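Numow Takes Its Hand-Held Gripper Kit to the Office Desk

Numow has spent the past year preparing a hand-held gripper kit for customers who wish to record manual work and use the recordings to train robot arms. The kit entered general sale in December. Siiri Kinnunen, who heads product planning at the company, and Wilmer Taipe, who is responsible for customer trials, met with this publication at the Lindanlow office to discuss what the kit includes and where it still falls short.

Ms. Kinnunen described the product as a recording tool first. An operator holds the gripper, performs a task by hand, and the camera mounted on it records the task from the position a robot's own camera would later occupy.

"Our customers already have arms," she said. "They asked us for a way to collect good demonstrations without tying up an arm for the whole day. That was the request in nearly every meeting."

The kit is sold in two versions. The standard version, at $1,545, contains one gripper, a charging station and a year of access to the company's review software. The paired version, at $1,858, adds a second gripper for tasks that require both hands. Mr. Taipe said that most early orders have been for the standard version, although he expects this to change as customers move on to folding and packing work.
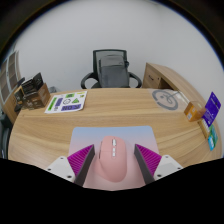
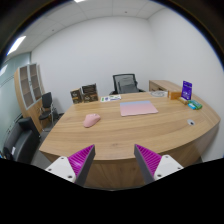

Desk work with the Numow kit at Lindanlow.

Desk tasks were chosen for the first set of trials at the request of Grillen, a furniture supplier that is evaluating the kit for its showroom staff. Mr. Taipe said that the company had expected larger goods to present the greater difficulty, and that small and rounded objects proved more demanding. A computer mouse such as the pink one used at Lindanlow has a smooth shell and very little that is flat, so the fingers must come in from both sides at a matching angle. The ribbed magenta pads on the outside of the fingers are replaceable, and customers may order them separately.

Asked how many recordings a customer should plan for, Mr. Taipe advised a minimum of 300 for a single task, with the objects moved between attempts. "If the mouse always starts on the pad, the arm learns the pad," he said. "We tell people to put it on bare wood, to turn it, to leave other things on the desk."

Ms. Kinnunen acknowledged two complaints from early users. The first concerns wrist fatigue during long sessions, which the company intends to address with a lighter handle. The second concerns the review software, which Vasanthi Alva of Grillen has described in her trial report as slow when sorting rejected recordings. "Her report was fair," Ms. Kinnunen said. "The sorting page is being rewritten — that work is under way now."

Existing customers will receive the new software at no charge. The lighter handle will be offered as a separate part, and its price has not been set.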